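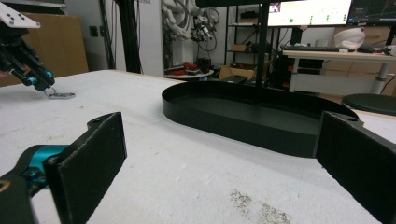 Handling Systems Laboratory – Handout 4
Case study: a dropped load and a late stop

Print this page | E-mail this page

1. Purpose

This handout covers a failure of a two-gripper handling cell at Plolevbridge. It should be read before the Tuesday session. Students are expected to know the difference between a protective stop and an emergency stop, and to have completed the worksheet on friction grips.

The case is used on this course because the injury was nil, the damage was small and the records are complete. It contains two separate faults. Either one would have been found and corrected in normal running. They were found together, on the same cycle.

2. The task

The cell moved small metal parts from a flat table into a shallow tray. Each part had a wire loop at one end. The first gripper took the part by the loop, lifted it clear of the table and carried it across. The second gripper, with broad flat fingers, was there to steady the tray and to take over larger parts that could not be held by a loop.

The control program was Fleseo, with a separate stop unit made by Halluvton. Fleseo planned the movements and read the finger positions. The stop unit did not plan anything. It watched a set of limits and removed drive power when one of them was passed.

3. Sequence of events

3.1 The cell had run 1310 cycles since its last inspection. The inspection interval in the cell file was 1000 cycles.

3.2 On the next cycle the first gripper closed on the loop. Fleseo recorded "part held". The lift began at normal speed.

3.3 During the carry, the part turned about the loop and slid along the fingertips. The finger positions did not change, so "part held" remained set.

3.4 The part left the fingers short of the tray, struck the rim and came to rest on the table. The tray moved. Fleseo had no means of detecting either event.

3.5 The gripper continued to the release point and opened. It then returned for the next part along its usual path, which now crossed the end of the displaced tray.

3.6 The fingers met the tray wall. The force limit was passed and the stop unit removed drive power, but 50 milliseconds later than the value in the cell file. In that time the linkage was driven on against the tray and one joint pin was bent.

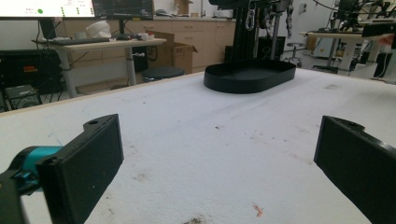 Figure 1. Table and tray between open gripper fingers.

4. First fault: loss of grip

A loop is a poor thing to hold with two flat fingers. Contact is made along a thin line. The weight of the part hangs to one side of that line, and any sideways acceleration makes the part swing. The clamping force needed to prevent slip is therefore set by the movement as well as by the weight.

For a part held between two fingers and lifted straight up, the usual condition is:

2 x mu x N > m x (g + a)

where mu is the friction coefficient, N is the force from each finger, m is the mass and a is the upward acceleration. The formula takes no account of swing. In the Plolevbridge cell it had been used without a margin, with a value of mu taken from new finger pads. The pads fitted on the day were worn and their faces had been polished by use.

The second part of this fault is in the sensing. Finger position shows that something is between the fingers at the moment of closing. It is a weak guide to whether the part is still there, particularly with a thin loop, where the gap at "held" and the gap at "empty" differ by very little. The tolerance in Fleseo was wider than that difference. The program would have reported a held part with nothing in the fingers at all.

5. Second fault: late stop

The stop unit was found to be in working order. The delay came from a filter on the force signal. It had been lengthened during an earlier job to prevent false stops caused by vibration, and had not been set back. The change was made at the keyboard, was not entered in the cell file and did not require a password.

A longer filter gives fewer false stops and a later true one. The distance travelled before power is removed is, as a first estimate:

d = v x t

with v the speed at contact and t the total delay. Braking distance must be added to this. Students often leave out the braking distance in Question Sheet 2 and lose marks for it.

6. Corrective action

– Pads replaced, and pad wear added to the inspection sheet.
– Inspection interval enforced by the program. The cell will not start a new batch once the count is reached.
– Grip check repeated at the top of the lift, using a change in measured load.
– Tray fixed to the table by two locating pins.
– Filter length locked and shown on the start screen.
– Return path raised above the height of the tray wall.

The Damasceno report on the cell also proposed a light curtain on the open side of the table. This was not fitted. The reasons given were cost and the low speed of the arms, and the report's authors did not accept the second of these. The relevant pages are in the course folder.

7. Rules for the practical

Hands stay off the table while drive power is on. Parts that have been dropped are left where they fall until power is off and the stop button is latched. Do not straighten the tray between cycles. A moved tray is a fault and goes in the log, with the cycle number.

Anyone may press stop, at any time, without asking.

Check the table surface before starting. Grit under a tray lets it slide more easily and will spoil a friction measurement.

8. For discussion

Which of the six actions would have prevented the drop, and which would only have limited what followed? Was the filter change an error by one person or a weakness in the procedure? Bring written notes – half a page is enough.

Last updated: June

Comments (3)

mechyear2
In 4, should mu be measured on the loop or on the body of the part? We got very different values on the two.

course_admin
On the loop. That is where the fingers touch. Keep the other value for section 2 of the worksheet, where the larger parts come in.

tpk
The link to the Damasceno report opens the contents page only. The full file is in the folder under "Reading".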